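Home | Notebook | Stock | Mailing | Contact

19 July 2012

Mailing tests, second batch. Chang-ho packed, I weighed and wrote up.

Took 18 copies of the Dramani paperback and sent them out to the usual addresses, half in the padded bags and half in the Zesau card wraps. Ebenezer Quansah has promised to report on the ones going to his end. Postage on the card wraps comes out higher at the counter than the table says. The clerk measured thickness at the spine fold, where the flap doubles over. Need to try folding the flap the other way before we order more.

Corners: the March batch had 11 copies back with bumped corners, all in bags, all hardbacks. Paperbacks don't seem to care much. Not going to use bags for hardbacks again whatever the price.

Labels. The new roll smears if you stack parcels straight off the printer. Left them 20 minutes and no trouble. Chang-ho Kwon wants to go back to the old roll. We still have nearly 1,400 of the new ones so we'll use them up first.

Brendine order: they want invoices outside the parcel in a clear pocket. Tried it on two. One pocket lifted at the edge on the textured card, the other held. Try pressing down with the roller next time.
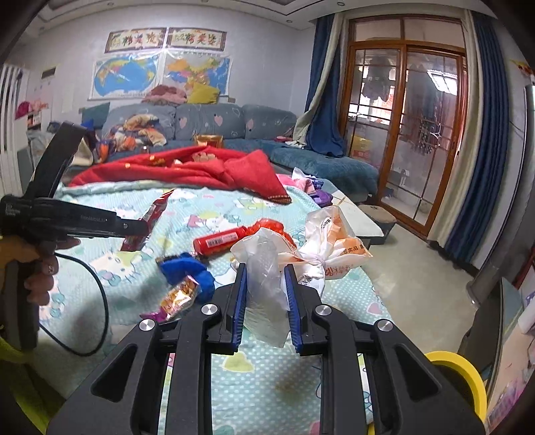
Nenitness collection is now before lunch, so anything for overseas has to be taped and have its customs form on the night before. I missed it this morning with three parcels and had to walk them down to the post office. Queue was long, one window open.

To do: flap test, reweigh, ask Ebenezer which copies arrived first. Also find the other tape gun.

Recent entries
Tape that doesn't split
Customs forms, short version
Counter scale vs. ours
Returns from the March batch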